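Atora Teaching Guide
Section 4: Showing the robot a task

By now the arms are zeroed, the wrist cameras are streaming and you have driven the hands open and shut a few times from the remote handset. Now comes the best part of the whole guide. You are going to teach the robot something, and you will do it by doing the job yourself, through its hands.

4.1 Choosing a first task

Start with a long-handled tool. A mop or a window squeegee is ideal: the handle gives the fingers plenty to close on, and you can tell at a glance when the grip has slipped. Small flat things come later, in 4.4.

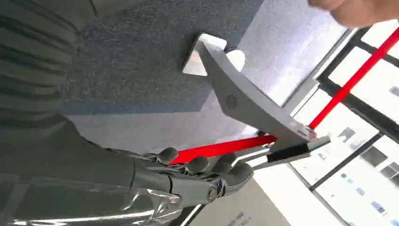

7 min read

4.2 Recording a handover

A second person (we call them the partner) offers the tool and the operator takes it with the robot's hand.

1. Put the robot in Follow mode. The status light turns steady green.
2. Ask the partner to hold the tool well away from where the fingers will close.
3. Press Record on the handset and wait for the double beep.
4. Bring the hand in slowly, fingers open. Come at the handle from the side so the wrist camera keeps a clear view of it.
5. Close the fingers one after another if you can. Grip strength 70 suits most handles.
6. Say "mine" out loud. The partner lets go only after hearing it.
7. Hold still for a slow breath, then press Record again to finish.

Note: do it at the pace you would like the robot to use. If you hurry, it will learn to hurry.

Note: daylight from a big window is fine, but record some takes with the blinds down as well. The robot copes far better later on if it has met both.

CAUTION: The partner's fingers must never be between the robot's fingers and the tool. Stop the take if they stray there. You can always record another one.

4.3 Standing position and floor marks

Before each batch of takes, bring the robot back to its home spot. We use coloured tape on the floor, and it is worth every penny of the roll!

1. Stand the robot where the job will be done and mark out a rectangle with tape.
2. Press the tape down hard at the corners, particularly on carpet.
3. Drive both arms to Rest. Check on the wrist view that neither arm is leaning on the other.
4. Move trailing cables well clear of the arms' reach.
5. Save the position as Home 1.

If you leave protective film on the arms, look at the wrist view with the arm at Rest and again at full reach. Loose film can slide across the lens. Tuck it back and tape it down before you record, or the robot may learn to expect it.

CAUTION: Nobody steps inside the tape while the robot is in Follow mode. 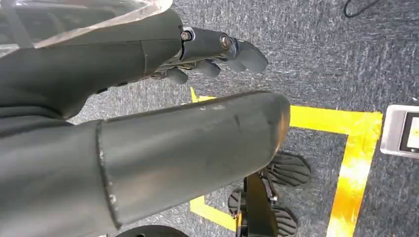
Védís Vídalín wrote to us after the January update to say that her group at Hernlow re-tapes at the start of every morning and throws away any take where the base has crept over the line, even a good one. She reckons it saved them a week of puzzling over a robot that reached a thumb's width too far to the left.

We have since added a Base Moved warning to the take list — turn it on under Settings, Takes.

4.4 Flat and bendy things

Cards, leaflets and thin packets are great fun to teach, and harder than they look. A card that curls in the grip will turn as the fingers close, so the angle you end up with may differ from the one you were offered.

1. Lower the grip strength to 40.
2. Have the partner offer the card by one edge.
3. Close the finger pads on the middle of the card, away from the corners.
4. Tilt the wrist a little each way while holding. These small tilts teach the robot how much the card gives.
5. Carry the card to where it belongs and open the fingers fully before moving off.

Change the card between takes, and let other people carry on with their own jobs nearby. A robot that has only ever seen one card in a tidy room will be lost in a busy one.

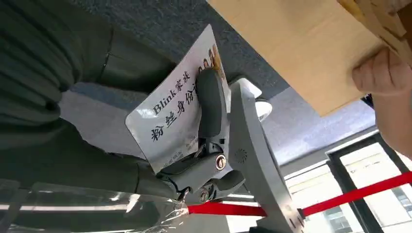

Could you mix cards and boxes in the same batch? Østergaard asked, having found that switching the task label each time was slowing the operators down. Yes, you can. Label the batch Mixed and name each take afterwards from the review screen, where the shortcut keys make quick work of it.

4.5 How many takes?

For one tool and one home spot, 122 clean takes will give you something you can watch with a grin. For several objects, plan on 1,000. Our own Bisitz set stands at 2,746 and we are still adding to it.

Delete takes where:
- the partner let go before "mine"
- the object was out of the wrist view at the moment of gripping
- the operator stopped to chat halfway through

Keep the takes where you fumbled and put it right. They show the robot how to recover, and they are often the most useful ones you have.

When the batch is clean, press Train and go on to Section 5.

Section last revised 2019-02-25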